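This site uses cookies to remember your settings. Accept | Manage preferences

Unit 2: Reviewing a Hand-Held Gripper Kit

The Darum kit is offered by Wallin for teaching small-object handling. It is lent to course groups for 18 days – renewals are requested through the equipment desk. The operator carries the gripper by hand and closes its two fingers on household goods, such as packaged snacks on a cloth-covered surface.

Students should review the kit under these headings: grip on small or uneven packages, view of the fingers during the grasp, and comfort over a session of 60 minutes. The gripper weighs 1110 grams, and reports should state whether one or both hands were used.

A grasp counts as complete when the item is held between the fingers and clear of its neighbors. Crushed packaging is recorded separately. 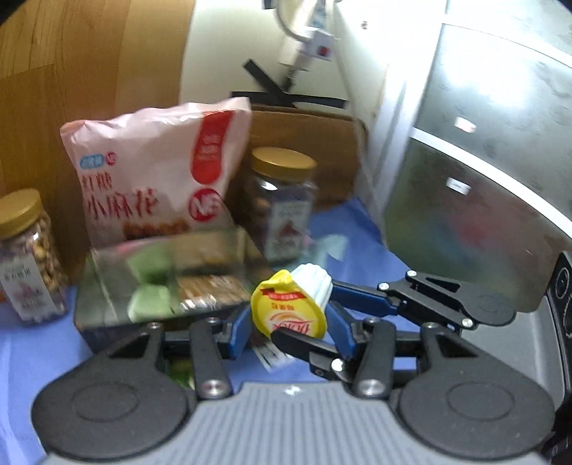
Paraschiva Enache replied that the weight bothered her less than the finger angle, and asked that the Zorkau kit be tried on the same goods before any order is placed.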